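The Weighing of the Bell
A short story
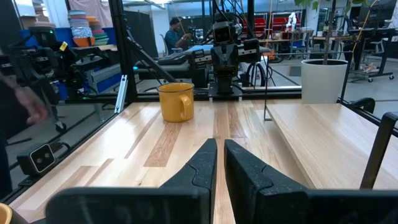

A yellow mug on a wooden table.

The parish of Pretollow gives notice that the bell known as Gravent was taken down on 21 November 2023, in accordance with the resolution displayed in the porch, and that the following account has been entered in the register at the request of those present.

The bell had hung in the west tower for longer than the register runs. The first entry refers to it as already old and asks that the rope be replaced. It was rung at dusk, and on the death of any householder, and in fog. It was not rung at weddings. No rule forbade this, and the register records that a bride's father once asked for it and withdrew his request after hearing it at close quarters.

The resolution arose from a letter sent by the firm of Zeman, bell founders, who had examined the tower and found the beams sound and the bell uncracked. The firm could not, however, reconcile its weight with its size. A bell of that width should have weighed 72 stone. The firm's instrument, applied in the tower, had given 100. The letter suggested that the instrument was at fault and recommended that the bell be lowered and weighed on level ground, the cost to be borne by the parish.

The lowering took the whole of the morning. The street was closed between the well and the chandler's shop, and those living on it were asked to keep their windows shut. The request was widely ignored. At noon the bell stood on the scales in the churchyard and was found to weigh 72 stone, as the tables required. The founders' representative wrote the figure down, showed it to the churchwardens and asked for something to eat.

It was during the meal that the difficulty became apparent. Several persons remarked that they felt unwell, though not in any manner they could describe to the doctor. A woman from the lower cottages stated that she had begun to think of her brother, lost at sea when she was a girl, and could not put the thought down. The ferryman stated the same of his wife. The schoolmistress, who had lost no one, sat on the churchyard wall and wept for a pupil's grandfather. By two o'clock the shops had closed, and no one had given an order to close them.

The doctor, whose training had been in the city of Stiltadov, was the first to raise the matter of the missing weight. He did so with reluctance. He observed that the bell had been rung for every death in the parish, and that twenty-eight stone was not a great deal, shared among so many years. The founders' representative replied that metal did not keep such things. The doctor agreed that it did not. They then both looked for some time at the bell, which had leaves against it.

A meeting was held beside the scales. It was proposed that the bell be returned to the tower at once. It was further proposed that it be sent to the foundry as arranged, and that the parish should become accustomed to its own affairs. The second proposal was made by the oldest person present, who had been given a chair. She said that she had not thought of her mother properly in sixty years and would like the evening to do so. She asked that the first proposal be put to the vote in the morning.

This was agreed. The bell remained on the grass overnight with a tarpaulin over it. There was no bell at dusk, and the register notes that lamps were lit in most of the houses until very late – in some of them until daylight – and that people were heard talking.

In the morning the vote was taken and the bell was raised. Before it left the ground it was weighed a second time, at the founders' expense, and found to be 2 stone lighter than on the previous day. The representative checked the scales against his own weights and signed the page.

The bell is again rung at dusk and in fog. Householders who wish it to be silent on the death of a relative may now apply in writing to the vestry. Two applications have been received, and both were granted.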